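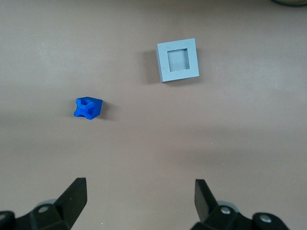 Home | Talks | Workshops | Contact

Speaker notes – fit and clearance in small puzzle parts
November – by the Greslow workshop desk
Last updated: November

Start with the question from the Skustow session: how tight should a block sit in its opening? Let people answer before moving on.

Snug feels good in the hand for the first few tries. Then a child gets hold of it at an angle and it jams. At Greslow we open up the hole a little and leave the block alone.

Bevels. A sloped inner wall guides the block in. Straight walls need a steadier hand. Pass the two samples along the rows now, and ask for them back.

Cutouts in the faces. They give fingers something to grip and they save material. They also collect crumbs – mention the Hirano set, which came back from a 7-week loan needing a toothbrush.

Color. Keep the block bright and the receiver plain. Gray works fine.

Numbers slide. First run was 200 sets, second was 2,000. Say that the drawing changed 2 times between them, both times at the corners.

Skundness people will ask about wood. Answer: same rules, more sanding.

Questions, then coffee at the back.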